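Cidton Forum > Data Collection > Household cloth handling: sampling rules

cuckim_coord
Members are asked to comment on the draft rules for cloth examples recorded with the hand-held gripper. The February release held 3,000 examples, and most were made on plain tables. The draft proposes that at least 27 per cent of new examples be recorded in furnished homes, on whatever surface the household uses. 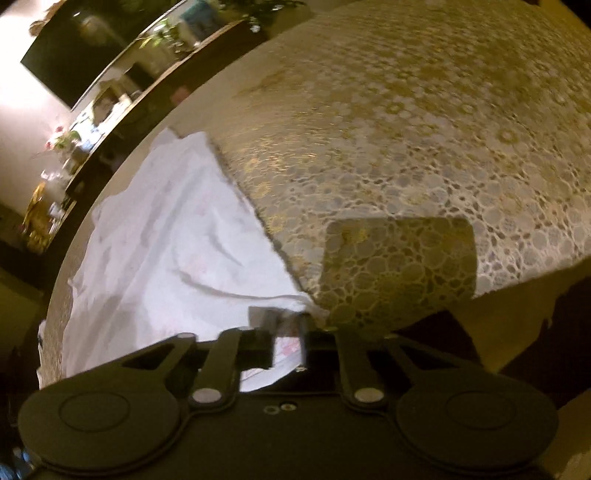
Patterned coverings should be kept in place for these sessions. A single attempt is to cover one grasp and one release, and failed grasps are to be submitted with the rest, marked as such.

Sternero_lab
We support the home quota but object to the last point. Failed grasps lowered our results when they were mixed into the training set. They should be held in a separate folder.

dam_ops
Đàm takes the opposite view. A model that has never been shown a slipped fold does not recover from one. A clear label is enough, and each group may filter as it wishes.

Sternero_lab
Labels were missing from 5 of our own batches, so we would not rely on them without a second check.

cuckim_coord
The draft will be amended to require 2 reviewers for every failed attempt. Storage will remain in one folder for the present.

emo_h
Does the rule on coverings apply to lace? The fingertips can catch in the holes.

cuckim_coord
It does. Contributors should stop the attempt if the lace is pulled, and note this in the remarks field. Revised wording will be posted under this heading.

Sternero_lab
Our objection on storage stands. Please record it with the draft.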